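How to compare pay before you apply for a tech job

Job ads at technology companies often leave out the salary, or give a range so wide that it tells you very little. This guide covers how to work out what a role is likely to pay, how to compare two offers, and what to ask before you sign. It is written for people applying in Australia, but most of it applies elsewhere.

Step 1: Work out the level of the role

Job titles are a poor guide to pay. A "senior analyst" at one company may do the same work as an "analyst" at another. Read the duties section of the ad and look for three things: whether you would manage anyone, whether you would own a budget, and who you would report to. A role that reports to a head of department usually sits higher than one that reports to a team lead, whatever the title says.

If the ad doesn't say who the role reports to, email the recruiter and ask. It is a normal question and most will answer it the same day.

Step 2: Find a range from more than one source

Salary websites rely on figures typed in by staff and former staff. Some are years old. Some include bonuses and some don't. Check the date on each entry if the site shows it, and leave out anything from before the last big round of pay changes in your industry.

Then look at ads for similar roles at companies of a similar size. Recruitment agencies also publish salary guides, usually around the start of the financial year in July. Write down the low and high figure from each source and the city it applies to. A Sydney figure will not tell you much about Hobart.

People already doing the work are the best source. You don't have to ask what they earn. "What would you expect a role like this to pay?" is easier to answer, and gets you the same information.

Step 3: Break the package into parts

An offer is normally made up of some or all of the following:

Base salary
Superannuation
Bonus or commission
Shares or options
Allowances (phone, internet, car, home office)
Leave above the legal minimum

Put each part on its own line in a spreadsheet. Check whether the salary is quoted "plus super" or as a "package", where super is already inside the figure. Two offers with the same headline number can differ by thousands of dollars on this point alone.

For a bonus, ask what share of staff received it last year and whether it was paid in full. If the recruiter can't say, enter it as zero and treat anything you get as extra.

Step 4: Treat shares with care

Shares in a listed company can be sold once they vest, so you can put a value on them. Options in a private company are harder. They may be worth a lot, or nothing, and you may have to pay to exercise them. Ask for the vesting schedule, the exercise price and what happens if you leave early.

Apinya Kongkaew moved to a product role at Plovance after comparing it with an offer from Govent. The Govent offer had the larger total, but much of that was options that vested over 3 years. She compared the two on base salary and super only, and Plovance came out ahead.

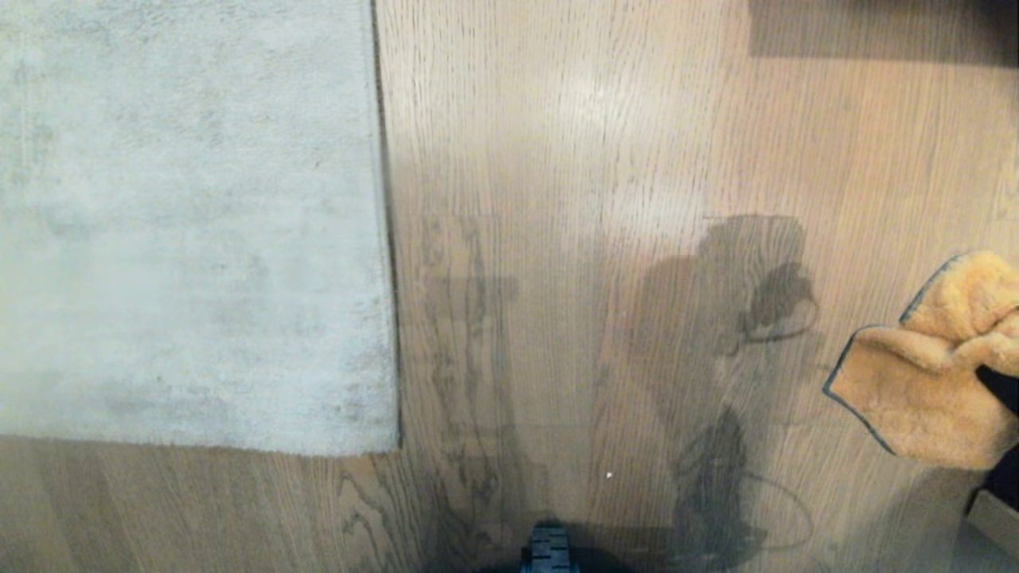
Should I tell a recruiter what I earn now?

You don't have to. Give the range you are looking for instead, based on the figures you collected in step 2, and ask whether the role fits within it.

Step 5: Ask for the offer in writing

A figure given over the phone is not an offer. Before you resign from your current job, get a written contract that shows the base salary, super, hours, notice period and any probation. Read the part about overtime. Many salaried contracts say that reasonable extra hours are included, and a lower salary with fewer hours may suit you better.

Step 6: Negotiate once, and clearly

If the offer is below your range, reply by email with the figure you want and 2 short reasons for it. Stick to your skills and the market rate. Rent and loan repayments won't help your case.

If the company can't move on salary, ask about something else:

An earlier pay review
Extra leave
A training budget
A later start date

Get whatever is agreed added to the contract. A promise to "look at it again in six months" should name the month and the person who will do the review.

Keep your spreadsheet after you accept. It will be useful at your first pay review, and you will only need to update the figures.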